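I went to the evening sitting at the Girosero center again, mostly because Mélanie Després asked me three times and I ran out of excuses. The talk was on letting go of results. I have heard it before, and I still don't buy the part where the teacher says 10 minutes of chanting a day will take the anger out of a person. I've chanted longer than that and still yelled at the dentist's phone line in August.

What bothers me more is the 2,000 names. We're told the old teacher at Sedau recited all of them every morning before sunrise — who checked? I asked at tea, and got a smile.

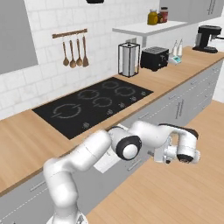 Gaétan Sandhu thinks I'm asking the wrong thing, that the number was only ever a way of saying the man didn't stop, and that I'd enjoy the practice more if I quit auditing it. Maybe. But if a number means "a lot," say a lot.

I'll admit the silence afterward was good. My knees hurt, and for a minute or so I forgot to argue with anyone. I don't know that this proves anything about the soul. I'm going back next month, and I've told Mélanie not to read into it.

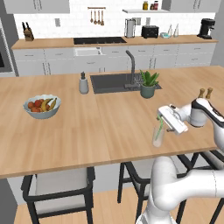 A glass and a green striped straw, by the sink.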